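How to Set Up a Small Parts Organizer Box

Posted 09/02/2023
Filed under: Storage, Workbench

A divided plastic box with a snap lid is the cheapest way to keep screws, beads, fuses or fishing tackle sorted. Most people buy one, pour things into it, and end up with a mixed box six months later. Setting it up takes one evening if you do it in the right order. The steps below are for a flat box with a hinged lid and thin dividers, the kind sold in the hardware aisle.

What you need

One organizer box with dividers
Dish soap and a soft cloth
A few shallow bowls or jar lids for sorting
A sheet of white paper
A pencil and a fine permanent marker
Small labels or masking tape

Step 1. Empty and wash the box

Take everything out, including any dividers that are made to be removed. Wash the box in lukewarm water with a drop of dish soap. Skip the dishwasher. Thin plastic can warp on the drying cycle, and a lid with even a slight bow in it will leave a gap over the cells. Dry the grooves with the corner of the cloth and let the box stand open overnight if you plan to keep steel parts in it.

A new box needs washing too. The two I bought from Skustima had a dusty film inside and some plastic crumbs in the corners.

Step 2. Check the hinge and the latches

Open the lid all the way and lay it back on the table. It should go down flat without you pushing on it. If it springs back up, look along the hinge for a bit of grit or a burr left from molding. A burr can be trimmed with a craft knife.

Snap each latch shut and open it a few times. A latch should click and hold when you tip the box on its side. Do this test while the box is still empty. If one latch is weak, a wide rubber band will do until you replace the box, but don't carry small parts around in it.
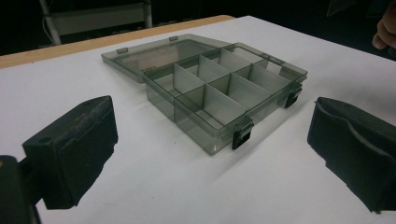 Next, close the lid and hold the box up to a window. Look for light between the tops of the dividers and the lid. A gap as thin as a sheet of paper is fine for screws and nuts. It is too much for seed beads or flat washers, which will slide over into the next cell when the box stands on edge. For those, cut a piece of thin craft foam to fit inside the lid and lay it on top before you close up.

Step 3. Sort before you plan

Do not decide on the layout yet. Tip your parts onto the table and sort them into the bowls first. Go by type, then by size. When I did my own fasteners I had a coffee can that turned out 1,146 pieces, and 182 of them were drywall screws of the same length. I would have given those a small cell if I had planned from memory.

Throw out anything bent, stripped or rusty. Put single odd pieces in one bowl of their own.

Step 4. Draw the layout

Trace around the box on the white paper and pencil in the dividers. Write one item in each cell. These rules have worked for me:

Put the biggest group in the biggest cell, even if it is not the item you use most.
Keep sizes in order from left to right.
Leave one cell empty. You will need it by April.
Put long pieces in a cell that runs the same direction they do. A long screw wedged across a corner is hard to pick up.
Don't put two parts that look alike side by side.

If your dividers can be moved, set them now and press each one down until it touches the bottom. If they are fixed, adjust the plan to fit the box. A group that is too big for any cell should get its own jar.

Step 5. Fill the cells

Fill each cell to two thirds and stop. Fingers need room to get in, and a heaped cell will push up on the lid. A sheet of paper folded into a V makes a good chute for very small parts.

Step 6. Label it

With a see-through lid you can get by without a label on every cell, but the sizes still need writing down. I copy the layout onto a card, cut it to the size of the lid, and tape it to the underside of the box. For the end of the box, use masking tape and marker. That is the side you see when it sits on a shelf.

If you own several boxes, number them and keep one list. Mine are on a Drosgate shelf unit by the bench, and the list hangs on a nail next to it.

Storing the box

Keep it flat if you can. Keep it out of direct sun as well, as tinted plastic turns brittle over time and the hinge is the first part to crack. Heavy boxes go at the bottom of the stack. My old Rornero box lasted through several moves with a load of picture hooks in it, then split along the hinge after a summer on a windowsill.

Once or twice a year, empty the odds and ends cell. Anything that now has three or more of a kind can move to the spare.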